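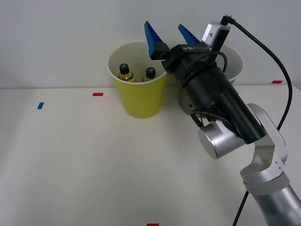
Two little bottles in a yellow paper cup, black caps on.

I've had the Jindeck folding table for 56 days now and I'm still pretty happy with it! Setup was quick (four legs, one latch each), though the second latch pinched my thumb twice before I got the hang of it. It holds my sewing machine without wobbling, and my friend Leena ate dinner at it and never complained. What I don't love is the carry handle, a thin plastic thing that digs into your fingers on the stairs. Also, coffee rings need a real scrub if you leave them overnight. I paid $173 and the Vavcombe one I nearly bought was a lot more, so I can live with a bad handle. Four stars from me.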